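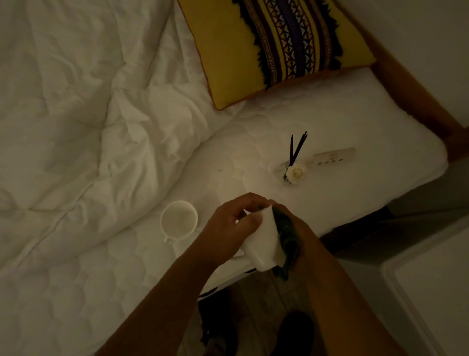

I've cleaned rooms for a living, on and off, since I was nineteen, so when Jivivau told its housekeeping crew that part of the job was going to the machines, I rang and asked if I could come and work a few shifts with them. In June they let me.

Jivivau looks after 170 serviced apartments. The linen used to go down in the lift with whoever had the strongest back. Now two carts built by a firm called Zollik do the hauling – they call the lift themselves, grumble over the door sill and park outside whichever unit the software has picked. The software is called Duda and it also writes your list for the day, which is the bit people have feelings about.

"I used to know my rooms," says Raimonds Lepik, who has been on the crew for 12 years. "Now I know my phone." He'll admit his shoulder is better, though. He's stopped taping it.

What's left for human hands is the fiddly stuff, and wow, there's a lot of it! Mugs, glasses, lids, saucers, the remote, the dusty corner behind the telly. My first morning I got through half of what Raimonds did and went home with a sore thumb from the cloth (you fold it, you flip it, you fold it again, and you do not use the bathroom one on the cups).
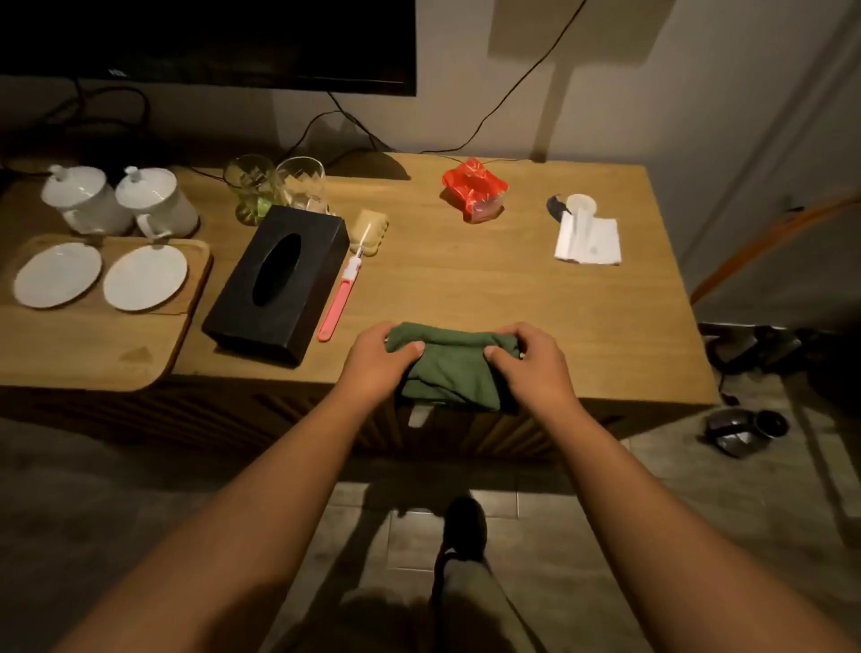
Fold, wipe, refold: cloth work at the cabinet, with the mugs and glasses standing nearby.

Aigars Jaunzems runs the roster and he's the one who pushed for the carts. He reckons they give each cleaner a bit more time per apartment. The crew reckon Duda noticed that and took some of it back. Both things seemed true to me. The list did get longer after lunch, and I also never once pushed a trolley full of wet towels, a job I remember with no fondness at all.

There was talk of a third machine, a tabletop wiper from Peng. They trialled it for 2 weeks and sent it back. Aigars says he'd look at it again if the price came down. Raimonds says he'd like to see it do a kettle.

My last shift finished at three. One of the carts was waiting at the lift, and I let it go first.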